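4.2 Caixas sem categoria: o problema do resto

As seções anteriores trataram de recipientes com vocação declarada: a fruteira, o porta-canetas, a gaveta de talheres. Resta o recipiente que ninguém planejou e que todo domicílio possui. Na literatura sobre arrumação doméstica ele costuma aparecer em nota de rodapé, quando aparece. Nos nossos registros, apareceu com tal insistência que tivemos de lhe abrir uma rubrica própria, a de «caixa de resto», depois de uma reunião mais longa do que o assunto merecia.

O corpus Leritdale reúne 3.867 entradas, cada uma correspondente a um recipiente aberto e a uma lista do que havia dentro dele no momento do registro. O protocolo Hulano, que adotamos com pequenas alterações, pede ao codificador que atribua a cada conjunto um princípio de reunião: função, material, lugar de uso, destinatário ou tamanho. A instrução original admitia ainda a opção «outro», que suprimimos na fase piloto, em março, quando se verificou que os codificadores a escolhiam com um entusiasmo pouco compatível com a pesquisa. O resultado da supressão foi previsível. Privados do «outro», passaram a marcar «tamanho» para tudo o que coubesse na caixa, o que, tratando-se de objetos que já estavam na caixa, não chega a discriminar muito.

Reintroduzimos a opção com uma exigência: quem a escolhesse deveria redigir uma justificativa de até 30 palavras. As justificativas constituem hoje, na opinião dos autores, a parte mais instrutiva do material. «Coisas que estavam por perto» foi recorrente. «Coisas de mão» também, e resistiu a duas tentativas de definição. Uma entrada traz apenas «domingo», e não conseguimos recuperar o raciocínio.

Para os fins desta seção, definimos caixa de resto como o recipiente rígido, aberto em cima, cujos objetos não compartilham nem função nem material. A definição exclui as sacolas, que se deformam e criam com isso problemas próprios (ver 4.4), e exclui as caixas com tampa, cujo conteúdo tende a ser mais antigo e menos defensável. Excluímos igualmente as caixas com um só objeto. Um objeto sozinho numa caixa está guardado – ou esquecido, distinção que o protocolo não alcança.

O conjunto da Figura 7 serve bem à discussão, por ser pequeno. A maçã pede cozinha. A garrafa de plástico transparente admite cozinha, mochila, mesa de trabalho ou lixo reciclável, conforme o otimismo de quem a classifica. A bola azul, de superfície fibrosa que lembra fio, dividiu os codificadores entre brinquedo e artesanato, e a divergência permaneceu após a segunda rodada. Aplicado à letra, o esquema Grewal, que ordena por função, distribuiria os três por três lugares distintos e deixaria a caixa vazia. Convém lembrar que esse esquema foi concebido para armários. 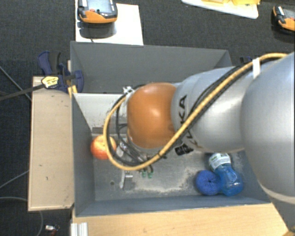
Figura 7. Caixa cinza aberta com maçã, bola azul e garrafa plástica.

Pela cor, a situação melhora um pouco: bola e garrafa são azuis, e a maçã, vermelha e amarela, fica de fora. Dois codificadores propuseram de fato o agrupamento cromático. Um terceiro observou que, por esse critério, uma garrafa verde deixaria de ser garrafa, objeção que registramos sem subscrever. O índice Sakik de coerência, calculado sobre pares de objetos, não resolve a disputa, já que atribui o mesmo peso a qualquer atributo comum, da matéria à cor.

Mantivemos o conjunto sob «outro». A justificativa vencedora, «cabem», tem uma palavra e respeita o limite com folga.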